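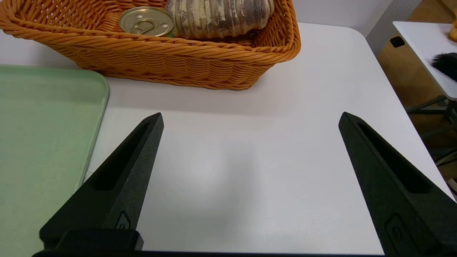
Household Diary, Curnero Residence — August, early afternoon

The pantry review continued today in accordance with the schedule agreed with Ilse Willems. The orange wicker basket remains on the white table, where it will stay until the shelves have been relined. It presently holds one small can with a ring-pull lid and, next to it, the striped loaf. The green tray has been kept beside the basket for items awaiting a decision.

Geert Wouters asked whether the basket should be reserved for bread alone. I replied that canned goods may share it for the time being, provided that nothing heavy is placed on top of a loaf. He accepted this and amended the kitchen notes.

The inventory now stands at 592 entries, of which 10 require a new shelf label. Femke Peeters has undertaken to write these by hand, as the label printer is still with Van Beek for repair. No date of return has been given.

A request was received from the second floor for a larger tray at breakfast. It was declined, the cart being too narrow.

Tea towels counted and returned to the lower drawer — two are to be replaced. The grocery order must be submitted before 10 tomorrow morning.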